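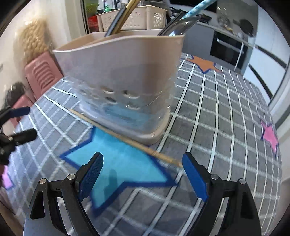
3.2 Plant material and watering

Reading time: 2 min

The seedlings of garden sage were bought from the nursery Quintela in June and kept under shade cloth for two weeks before planting. We used 624 plants in total. Of these, 417 were planted in the open beds and the others stayed in pots as a reserve. The distance between plants in the row was 40 cm. This is wider than many growers use, but the soil at the Tundico site is heavy and the lower leaves rot easily when the air cannot move.

Water was given in the early morning by drip line. The beds with bark mulch received the same quantity as the bare beds, so that the effect of the mulch could be seen alone. Weeds were pulled by hand every week and no fertilizer was used after planting. Plants which died in the first days were replaced from the reserve, and later losses were recorded but not replaced.

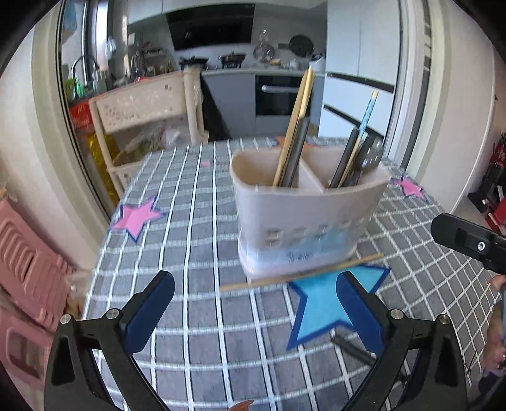 Figure 2. Utensil holder with two compartments, on a tablecloth.

The leaf samples were cut before noon, from the third pair of leaves below the tip. Leaves with insect damage were left out. Drying was done in paper bags at room temperature until the weight did not change anymore. We did not use an oven, for the reason that sage loses a part of its oil already at moderate heat. The results for mulched and bare beds are compared in Section 4.

Comments

Mireille Moussa: Was the bark fresh or aged? With fresh bark my sage turned yellow in the first summer.

gardener_presto: 40 cm is still tight for sage in year three, I would go wider.

Esinex: Please share also the soil pH if you have it.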